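May 12, 2023
By our Hudonville correspondent

The custard works at Hudonville opens to the public once a year, and the public turns up in its good shoes and is handed a hairnet. I was also handed a beard net. I don't have a beard, but the woman at the desk had a box of them to get through, so on it went.

Carus has made custard powder on this site for longer than most of the town has had footpaths. The tour began in the boardroom with a film in which the word "smooth" did a great deal of work. After that we were let loose on the mixing floor, where a tank called Number 3 holds 600 kilos and hums in what a boy near me thought was B flat. His father told him to stop touching the railing.

I had hoped to learn what custard powder is. Cornflour, mostly. Then flavour, colour, salt, and something the guide called "the blend", at which point she looked out the window. The colour is matched against a painted tile kept in a drawer. The tile has faded a bit over the years and I suppose the custard has gone along with it.

The packing hall was better. Tins come down a chute from the old Nekow filler, which does 3,000 an hour when it's in the mood. It wasn't. We watched a man in earmuffs thump it on the side – clearly the approved spot, as the paint had gone there – and it shuddered back to life to applause.

Lunch was a sausage in bread, followed by custard, followed by the gift shop, where you could buy custard. I got a tea towel. The car park holds far fewer cars than Hudonville owns, and the overflow paddock had been rained on. Wear the other shoes.

They do it again in September for the schools, with less film and more tasting.

Bowls, of which the day had plenty:

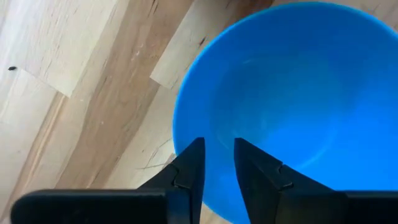
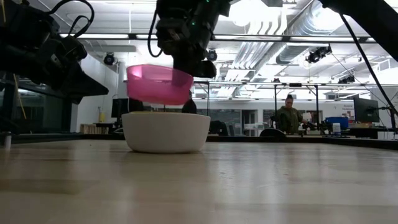
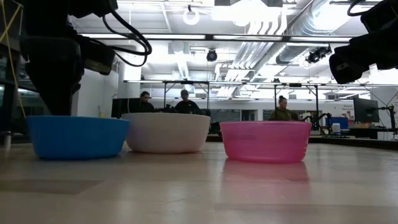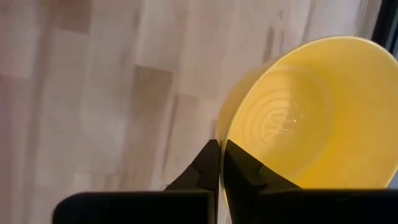
A reader in Penry writes that the tile in the drawer is the second one, the original having been dropped in the move from the old building, and that anyone who ate the custard before then will tell you it used to be yellower. The film, the same reader adds, was longer last year.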